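Hiltstead Index Aligns Three Systems of Psalm Numbering

12/06/2022

The Hiltstead Center for Biblical Study has released the first full version of the Jendano Index, a reference table that matches chapter and verse numbers in the Book of Psalms across Hebrew, Greek and English Bibles. The index contains 3,464 entries and can be downloaded as a spreadsheet or a plain text file. A printed edition from Uller is planned.

Readers who move between translations often find that a psalm cited under one number appears under another. The Greek Psalter joins Psalms 9 and 10 into a single psalm, so the count in Greek and Latin Bibles falls one behind the Hebrew from that point. It joins 114 and 115 as well, then divides 116 into two and 147 into two. The totals come together again at Psalm 148. The Greek text also carries a Psalm 151, which the index lists in an appendix with no Hebrew match from the traditional text.

Verse numbers raise a separate problem. Printed Hebrew Bibles generally count the heading of a psalm as part of the numbered text, while most English Bibles leave the heading outside the numbering. Where the heading is long, the verses shift by one or two. The line "Create in me a clean heart" is Psalm 51:10 in most English Bibles, 51:12 in the Hebrew, and 50:12 in Bibles that follow the Greek order and number the heading.

Lensa Workneh, who edited the index, said that earlier tables usually handled the chapter shift correctly but treated the headings unevenly.

"A table that is right about the psalm and wrong about the verse will still send a reader to the wrong line," Workneh said. "We gave each heading its own entry and recorded whether the source numbers it, partly numbers it, or leaves it out."
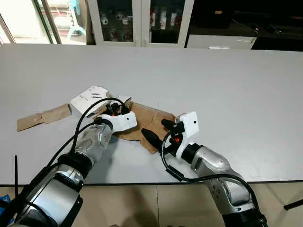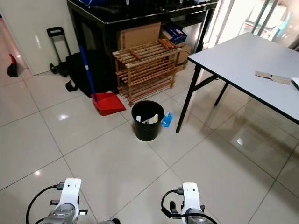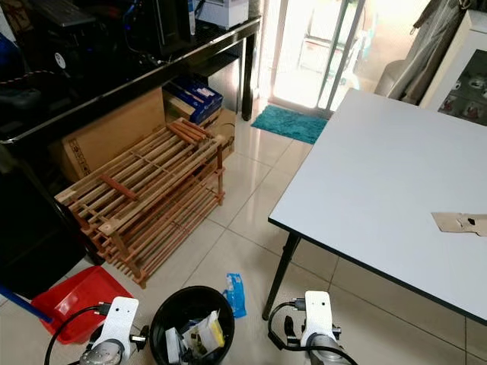
Benjie Umali
Staff Writer, Texts and Translations

Each entry has 4 fields: the Hebrew reference, the Greek reference, the English reference, and a note code. The note code marks headings, divided verses, and places where a line stands in one tradition and is missing from another. A short key to the codes is included in both file formats.

The work began with the Pasichnyk collection, a set of printed psalters left to the center by a retired parish priest. It includes Church Slavonic, Latin, Greek and English volumes, many of them made for use in worship. Editors drew on 40 of the books to test the table. Pylyp Hladun, who cataloged the collection, said the liturgical volumes were the hardest to match because several divide the text for chanting and print no verse numbers at all.

For those volumes the editors recorded the opening words of each section and tied them to the nearest numbered verse. The Slavonic psalters also group the psalms into 20 larger sections, called kathismata, for reading through the week. Those divisions are not in the main table but appear in a second file.

A draft of the index was sent out for review last year and drew about 400 corrections. Most concerned verses that begin in mid-sentence in one tradition and at the start of a sentence in another. The editors kept the numbering of the printed source in every such case and did not attempt to repair it.

Chaminda Amarasinghe, who teaches Old Testament at the center, reviewed the entries for the Psalms of Ascent. He said the index takes no position on which numbering is older or better. It does not address whether Psalms 9 and 10 were first written as one poem, a question often raised because traces of a single alphabetic pattern run across both. Psalms 42 and 43, which share a refrain, are likewise listed as separate psalms with a cross-reference.

The index follows the numbering of the Hebrew text in its first column and is sorted by that column. Users working mainly from a Greek or Latin Bible can sort by the second column. Delyth Pumphrey, who prepared the files, advised against sorting by the English column alone, since headings have no number there and will collect at the top of the list.

Known gaps remain. The index does not cover Syriac psalters, the additional Syriac psalms numbered 152 to 155, or metrical versions in which the verses have been recast as stanzas. Quotations of the Psalms in the New Testament are also outside its scope.

Corrections may be sent to the center in writing and should name the edition used, with its year of printing and the page number. Changes accepted before the end of June will be included in the Uller printing. Later changes will be made to the downloadable files only.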